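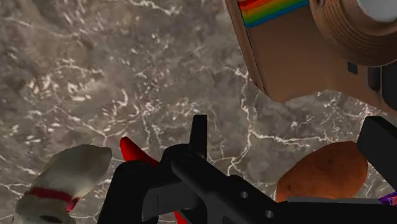 Why does the gripper stop closing halfway through a run in the simulator?
The close command times out before the fingers reach their target, and the controller holds whatever position they were in at that point.

Ticket: Gripper stalls in sim, countertop task
Class: Robotics project, team Gendirura
Opened by: Brigitta Trummer
Status: Open, workaround in place

Monday
Ran the pick task with the marble counter and the full set of objects. Gripper goes down over the brown oval object, starts to close, then freezes. No error in the console. Arm still takes commands.

Timeout in the Wevari config was 1000 ms. Raised it to 6 seconds. Fingers now close all the way when the counter is clear. With all the objects loaded they still stall on some runs.

Next lab
Turned off contact on everything except the oval object. No stalls. Turned it back on one object at a time. The stall comes back with the big tan-brown one that has the rainbow stripe. Its collision mesh is much larger than what gets drawn, so a finger can hit it with open space still showing between them.

Swapped that mesh for a plain box in the Clolten scene file. Reran the batch with seed 43, same start pose. Finished with no stalls.

Still to do
- Same fix in the Howells scene, which loads its own copy of the mesh
- Put the timeout in the shared config so it doesn't reset on every pull
- Rerun with the other seeds before the December demo

If you pulled before the mesh change, delete your local scene cache first. The old mesh keeps loading otherwise.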